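Wistodmont Stargazers – Help and Advice
Astrology and the Night Sky > Beginners

Which zodiac sign is Mars really in? My app and my chart disagree

Posted by Shuk-fan Yuen
3 replies

Hello all! I've fallen head over heels for this hobby since January and I'm trying to do both sides of it, the birth charts and the proper looking up. I have a second-hand pair of binoculars, a folding chair and far too many notebooks.

My problem is Mars. The chart I drew up by hand (from the tables in the back of my beginner's book) puts it in Leo. I went out at 19:20, found a lovely steady orange light, held up the sky map on my phone and it said Cancer. I checked again from the back step and got the same thing. Same evening, same planet, two different signs!

Have I misread the tables? I did wonder if I'd muddled the time zone, but Mars doesn't move that fast, does it? And if the chart and the sky don't match, which one do I write in the notebook? I'd love to get this straight before I start on Jupiter.

Kelska
Time zone probably. Make sure the book's tables are for Greenwich and that your phone knows where you are. Mine once thought I was at sea.

Sang-wook Na
What a great thing to spot so early on! You haven't misread anything, and it isn't the time zone. Mars usually covers less than a degree in a day, so an hour either way won't shift it by a whole sign.

You're using two different systems that happen to share their names. Your book is almost certainly using the tropical zodiac, which starts Aries at the point where the Sun stands at the March equinox and then cuts the circle into 12 equal slices of 30 degrees. Your phone is showing the constellations, the actual patterns of stars, and those come in all sorts of sizes. Virgo is huge. Cancer is quite small and faint.

The two lined up fairly well a couple of thousand years ago. The Earth has a very slow wobble, though, and it takes nearly 26,000 years to go round once, so the equinox point has slid backwards against the stars ever since. That's called precession, and the gap is now not far off a whole sign. A planet in the early part of tropical Leo will very often be found among the stars of Cancer, just as you saw.

For your notebook, I'd try this:

1. Rule two columns, one headed "sign" and one headed "stars". Fill in both every time you go out and put the hour next to them.
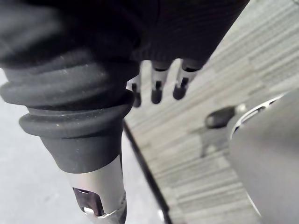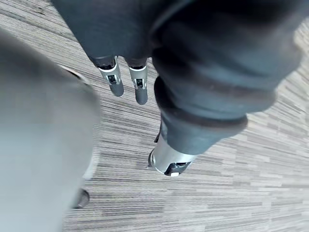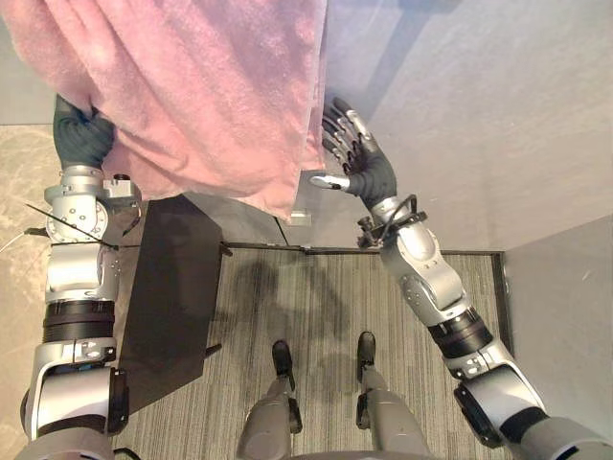 2. Look at the settings in your chart software if you move on from the book. You should find a choice between tropical and sidereal. Sidereal is tied to the stars, but it still uses equal slices, so even that won't always agree with the sky map.

3. Follow Mars for a month or two against the same few stars. You'll get a real feel for how it travels – and if you catch it going retrograde, you'll see it drift back the other way. I was hopping about the garden the first time I saw that!

Do carry on to Jupiter. It's bright, it's slow and it stays in one sign for roughly a year, so it makes a lovely second planet.

Devum
Agree with Sang-wook. Also Ophiuchus! The Sun goes through it in December and your book won't list it, so don't panic when the phone does.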